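Tablero (mobiliario)

El tablero es la pieza plana, generalmente horizontal, que constituye la superficie útil de una mesa, un escritorio o un banco de trabajo. Se apoya sobre una estructura portante formada por patas, caballetes, un pie central o un bastidor, y transmite a ella las cargas que recibe. Por extensión, el término designa también el producto semielaborado en forma de plancha que la industria de la madera suministra a los fabricantes de muebles.

Terminología

En español conviven varias denominaciones. «Tablero» es la forma habitual en la norma técnica y en el comercio; «sobre» se emplea en ebanistería y en buena parte de España; «tapa» y «cubierta» predominan en distintos países de América. En las cocinas se prefiere «encimera» cuando la pieza descansa sobre módulos cerrados. La cara superior se llama cara vista y la inferior, contracara. El perímetro recibe el nombre de canto.

Materiales

La madera maciza fue durante siglos el material dominante. Se obtiene por encolado de tablas canto con canto, alternando la orientación de los anillos de crecimiento para limitar el alabeo. Su principal inconveniente es la variación dimensional en sentido transversal a la fibra, que obliga a fijar la pieza a la estructura mediante herrajes con holgura, botones de madera o tornillos en ojales rasgados.

Los tableros derivados de la madera reducen ese movimiento. El contrachapado se compone de chapas superpuestas con la fibra cruzada, siempre en número impar en su versión clásica. El aglomerado de partículas tiene un coste inferior y menor resistencia al arranque de tornillos. El tablero de fibras de densidad media admite fresados y cantos moldurados sin astillarse, aunque se hincha en contacto prolongado con el agua. Se utilizan asimismo vidrio templado, piedra natural, acero inoxidable y resinas compactas, estas últimas frecuentes en laboratorios por su resistencia a los reactivos.

Acabado y color

El acabado determina la facilidad de limpieza, la resistencia al rayado y el comportamiento frente a la luz. Los barnices de poliuretano forman una película continua; los aceites y las ceras penetran en el poro y requieren mantenimiento periódico. En las superficies laminadas, la resistencia depende de la capa exterior impregnada de resina melamínica.

En los puestos donde se realizan tareas de precisión visual se recomiendan tonos claros y mates. Una superficie brillante produce reflejos que fatigan la vista, mientras que un tono muy oscuro aumenta el contraste con el papel y obliga a una readaptación continua del ojo. Los beiges, los grises claros y las imitaciones de maderas pálidas son las opciones más extendidas en oficinas, aulas y talleres.

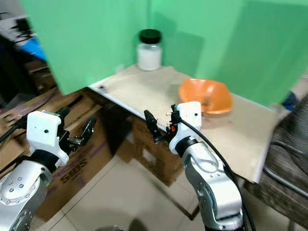
Tablero de color beige claro ante un fondo verde intenso.

Dimensiones

El dimensionado de un tablero parte del alcance del usuario y del espacio que ocupan los objetos de trabajo. En el mobiliario modular es corriente el fondo de 600 mm, que permite adosar la pieza a la pared y mantener toda la superficie al alcance del brazo. Cuando dos personas se sientan enfrentadas se adoptan fondos mayores. La serie Clostel, del fabricante Plorkley, combina ese fondo con una longitud de 1000 mm y permite unir varias unidades por el canto corto.

Deformación

La flecha es el descenso vertical que experimenta el tablero entre dos apoyos bajo la acción de una carga. A igualdad de material y anchura, aumenta con el cubo de la luz cuando la carga es puntual y centrada, y disminuye con el cubo del espesor. Los materiales derivados de la madera presentan además fluencia, es decir, un incremento lento de la flecha bajo carga constante, más acusado en ambientes húmedos. Para corregirla se recurre a travesaños metálicos o a faldones atornillados a la contracara.

Cantos

El canto es la zona más expuesta a golpes y humedad. En los tableros de partículas se protege con una banda encolada en caliente, cuya calidad depende de la limpieza del corte y de la temperatura de aplicación. El perfil Dai, de la casa Brusetti, se monta a presión en una ranura fresada y puede sustituirse sin desmontar la mesa.

Véase también

Banco de trabajo
Contrachapado
Encimera
Ergonomía
Escritorio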